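Filed under: Reviews > Home Workshop > Benches and Storage

Print this page | E-mail this to a friend

The Drellell folding workbench, after a long spring with it

I've wanted a proper bench for years, and in March I finally gave up on the old door laid across two sawhorses. Every chair I glued on that thing came out with a wobble, and I was tired of blaming the chairs. So I ordered the Drellell, the mid-size one with the shelf underneath, and I've been using it most evenings.

Putting it together took me nearly 5 hours, which is silly. The legs go on fine, but the brace bolts are sunk so deep that my socket wouldn't reach them, and I had to drive over to Clegg for an extension. The instructions are all arrows - not a single word anywhere - and two of the arrows point at the same hole.

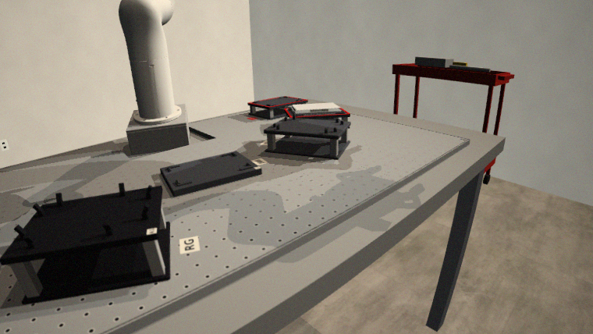 Once it's up, though, what a difference! I planed a whole maple board on it the first night and it didn't creep across the floor once. I'd tried my brother's Diller bench before buying and that one walks if you lean on it. The Diller folds up faster, I'll give it that, and it weighs a lot less if you're hauling it in and out of a car.

The height is the thing I'd ask about before you order. It has six settings and I'm happy on the second from the top, but my husband is tall and he's hunched over even with the legs all the way out (he says he's fine, then he complains about his back at dinner).

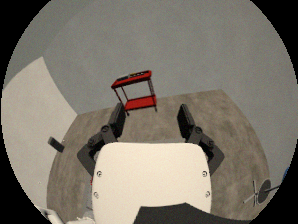

Reviewed by Agnes Innes

Now the vise. It's the weak part of the package. The handle is short, the jaws pinch at the top before they close at the bottom, and the pads that came with it left marks on a piece of pine I cared about. I stuck some scrap leather on them and that helped. If you already own a decent vise, bolt yours on and leave theirs in the box.

The finish has held up better than I expected. I've spilled glue, stain and one full cup of coffee on the top, and all of it came off with a damp rag and some scraping.
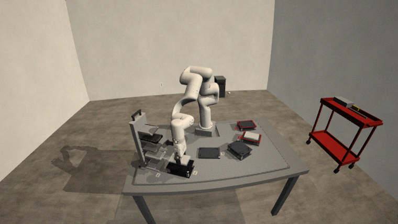

Page last changed: July 7, 2019

I've had a few letters asking if the Fokement drawer set fits under it. It does, but you have to take the shelf out first, and then the bench feels a bit looser side to side. I put my shelf back in and keep the drawers against the wall. Would I buy the bench again? Yes, and I'd get the socket extension the same day.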